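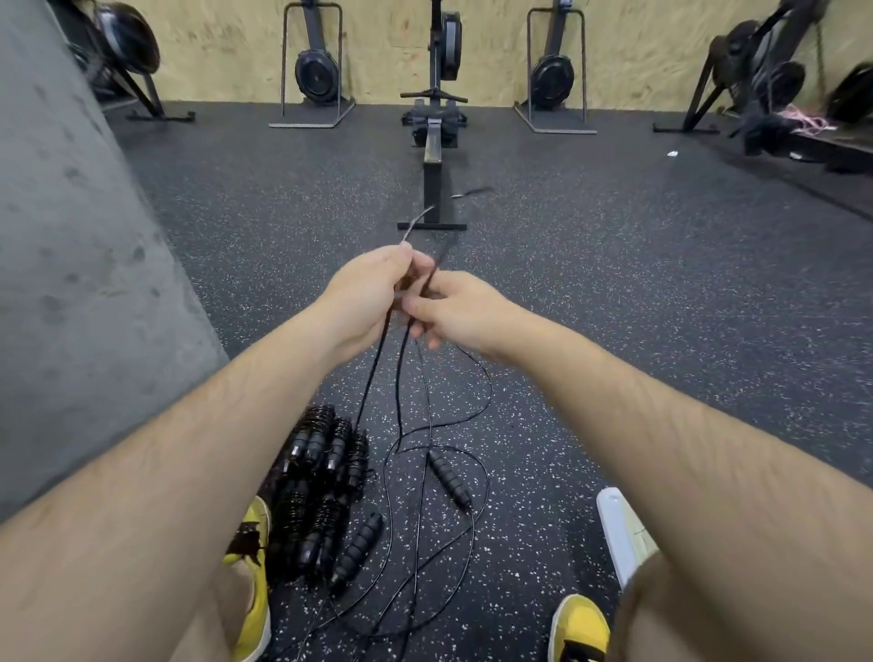 Man solle die Spule doch einfach schneller drehen lassen, schrieb ein Leser unter meinen letzten Beitrag, dann werde die Zelle mit den Springseilen schon fertig. Ich habe es probiert, und ich rate davon ab.

Unsere Zelle heißt Skuretau und schneidet alte Seile auf 300 cm nach, danach presst sie neue Endhülsen auf. Das Einlegen bleibt Handarbeit. Die schwarzen Kabel muss man zuerst auseinander ziehen, mit viel Geduld, und die Griffe lege ich auf einen Haufen zur Seite. Wenn ein Knoten in den Einzug kommt, stoppt der Greifer mit Fehler 1516 und man muss die Klappe öffnen.

Mit der schnelleren Spule kam dieser Fehler an einem Vormittag viermal. Jetzt steht der Antrieb wieder auf dem alten Wert. Geändert habe ich nur die Führungsrolle: zwei Millimeter tiefer, und die Feder ein wenig weicher. Das Messer wechsle ich nach ungefähr 1000 Schnitten, bei dünnem Stahldraht früher. Der Zähler zeigt heute 3590, das vierte Messer ist also schon drin.

Die Rolle von Stisness ist bestellt. Bis sie ankommt, läuft die alte mit einer Scheibe aus der Restekiste.

August, geschrieben von Tjoa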